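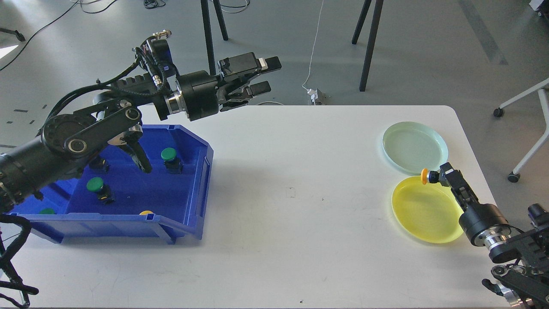 Weromton, August 2021

Herner Two-Arm Sorting Cell

The Herner cell takes small mixed parts out of an open-fronted bin and sets them out by type. It was built for short runs, where parts with colored caps arrive mixed and a dedicated feeder would cost more than the job. Two arms work over one table, each with a gripper. Bins and plates are not fixtures. Any flat-bottomed plate that fits the reach can be used, and its position is taught again at changeover.

Teaching

Positions are taught by hand. The operator moves the arm to the pick area, stores it, then does the same for each plate. A new part family needs 10 stored grasps before the cell will run it unattended. Parts lying flat against the bin wall remain the hardest case and should be included in the set.

Work at the Borkowska site

Borkowska has run the cell on its switch line since May. Before that, sorting was a seated job done by hand at the start of each shift. The same operators now load bins, clear rejects and teach new parts. Radosław Pawłowska, line lead, reports that the first weeks brought more walking and more interruptions – the cell stops on every missed grasp and waits for a reset. Resets are now handled by one named operator per shift, with the duty rotating. Final inspection is still done by eye at a separate bench.

Training for operators is 6 hours on site. No programming background is required. Maintenance staff attend a separate session covering cable checks, finger replacement and arm alignment.

Data

Arms: 2
Gripper: two-finger, parallel
Rated output: 165 parts per hour, mixed bin
Stored grasps, maximum: 412
Table: white top, rounded corners
Finger pads: replaceable, sold in pairs

Ordering

The cell ships from Wevthorpe with both arms mounted. Bins and plates are ordered separately – state part length and cap diameter with the order.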